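Kirthorpe Kitchen Words – read me first

2025-08-09
By Rhydian Bellis

Welcome, and thank you for downloading this. Kirthorpe Kitchen Words is a plain collection of 482 household recipes, typed up from handwritten cards, notebook pages and the backs of a good many envelopes. Wyn Kneath and I started typing them up one June because her aunt's cards were getting hard to read, and then friends kept bringing us more, and we never quite found a reason to say no.

What you get is one file, recipes.csv, with a row for each recipe. The columns are title, ingredients, method, source and notes. Ingredients are separated by semicolons, since so many of the cooks used commas in the middle of things ("butter, the good kind"). The method column keeps the writer's own wording, and that includes the spelling. If a card says "stir till it looks right," then that is what you will find in the file – we did not try to guess how long that might be.

Of the 482 recipes, 457 are complete. The others are missing a quantity, an oven setting or, in one sad case, everything after "meanwhile." Those rows have the word "partial" at the start of the notes column, so you can filter them out easily if you only want something you can cook from tonight.
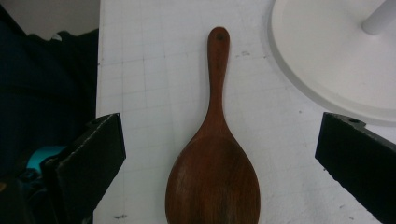
Wooden spoon, wide bowl, with the grain showing.

A word about measures, because this is what people write to us about most. We left cups, spoons, knobs and handfuls exactly as they were written. "Spoon" on its own is the troublesome one. Some families meant a tablespoon, some meant whatever they stirred the pot with, and Wyn and I have argued about the Vaughan family's gingerbread more than once over a cup of tea (I still think it wants less molasses than she does). Where a relative could tell us what was meant, we put that in the notes.

The source column gives a family name or a town, whichever the giver preferred. The Ivstead recipes came to us in one big box and are mostly preserves, so please don't take the file as a fair picture of what people ate for dinner. It leans heavily toward cakes, too.

Changes in this version:

- fixed 9 titles that had been pasted into the wrong row
- added 100 recipes from the Ivstead box
- the pickled beet recipe is back, with many apologies to the family

You are welcome to use the file for cooking, teaching or any project of your own. If you print from it, please keep the source names with the recipes. Corrections are always welcome, and it helps us a lot if you give the recipe title and the line you think is wrong. Wyn checks the cakes and I check everything else, so a note about jam may take me a little longer in preserving season.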